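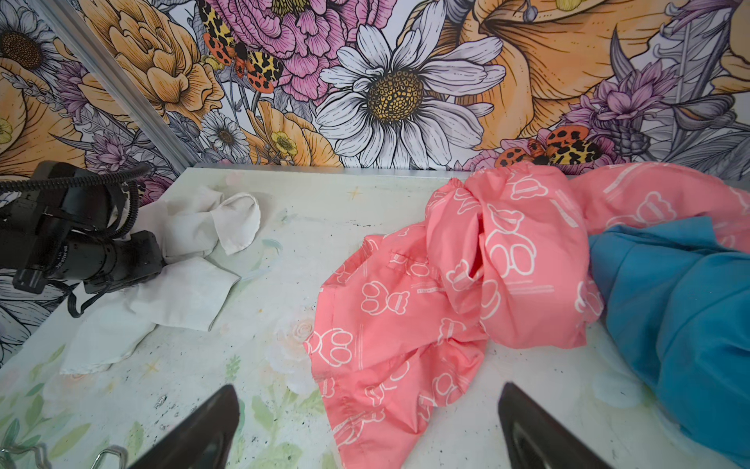 Home Topics Sleep & Breathing New posts Members Log in

Dry mouth and air leak with CPAP after three weeks, is it the mask?

Posted November 12, 2018 by moth_in_skurthorpe

Good evening to all. I was told in October that I have sleep apnoea. My number from the sleep study was 19 per hour, and the doctor called this moderate. The sleep clinic at Skurthorpe gave me a machine from Nusier and a nose mask, the medium size. They showed me how to put it on, it took maybe ten minutes, and then I went home with the box.

The first week was not so bad. I slept five hours with it, sometimes six. Now I have two problems. The first is that I wake up with my mouth so dry that I cannot swallow. The second is that I hear air going out near my left eye, and in the morning this eye is red. I have pulled the straps more tight, and now I also have a mark on the top of my nose which stays until lunch.

My next appointment is only in January. I have read that many people stop in the first months and I do not want to be one of them, but last night I took the mask off without knowing it and found it on the floor.

Should I ask for the big mask that covers nose and mouth together? Or is it something I do wrong? My machine has a water tank, but I have not used it so far. The leaflet was not clear to me if it is necessary.

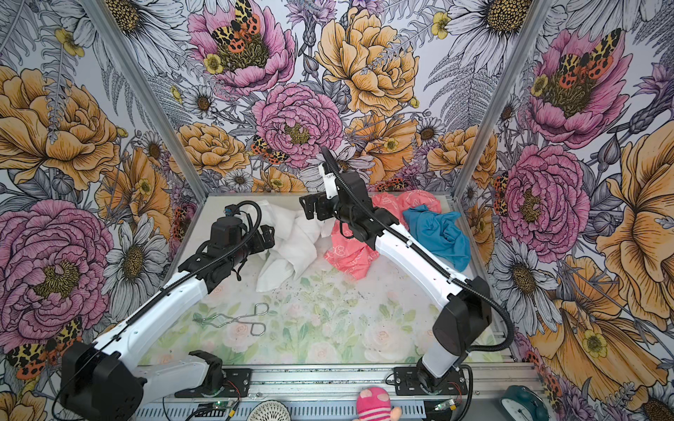
I should add that I sleep on my side, mostly the left, and my nose is often blocked in winter. I take one tablet for blood pressure and nothing else.

2 replies

riverbank235
Member

Please do not wait until January. Most clinics have a telephone line for exactly this, and the nurse can often see from the machine how much air you lose each night. Ring them in the morning and tell them the two problems separately. Mention also the mark on your nose and the red eye. If the skin opens, or if the eye hurts or your sight changes, this should be looked at soon by your doctor or the pharmacist.

Now the things you can try this week.

Fill the water tank. I use distilled water, and I empty it every morning and let it dry. Begin with a middle setting. If you find drops of water in the hose during the night, go down by one, or put the hose under the blanket so that it stays warmer.

Loosen the straps. I know it sounds wrong, but a mask that is pulled very tight gets folds in the cushion and the air finds a way out through them. Lie down in your normal position, on your left side, switch on the machine and wait until the pressure is there. Then lift the mask a little away from the face and let it settle again, and tighten only until the noise stops. If you do the fitting while you sit on the edge of the bed, it will be different when you lie down. I made this mistake for two months.

Wash the cushion each day with mild soap, and your face before bed. Face cream makes the cushion slide.

About the dry mouth: it may be that your mouth opens when you sleep, and with a nose mask the air then goes out there. A blocked nose makes this more likely. Salt water spray before bed helped me, but ask the pharmacist which spray is suitable with your tablet, as some of the decongestant ones are not good for people with high blood pressure. If the mouth still opens after the nose is clear, then the full face mask is a fair thing to ask for. It has a larger edge, so it can also leak more, and you should try it at the clinic lying down before you take it home. Please do not tape your mouth without asking them.

And the mask on the floor happens to nearly everybody in the beginning. If you wake up and notice it, put it back on and count the night as a good one.

kaewsai_tea
New member

I changed to the Branico mask with the soft pillows under the nose and never had the eye problem again. Paid for it myself, not cheap. My husband says I look like an elephant but I sleep. Also turn the pillow so the mask hangs over the edge, then it is not pushed up. Don't know about the water, I never use it.

Contact us | House rules | Copyright 2018 | Back to top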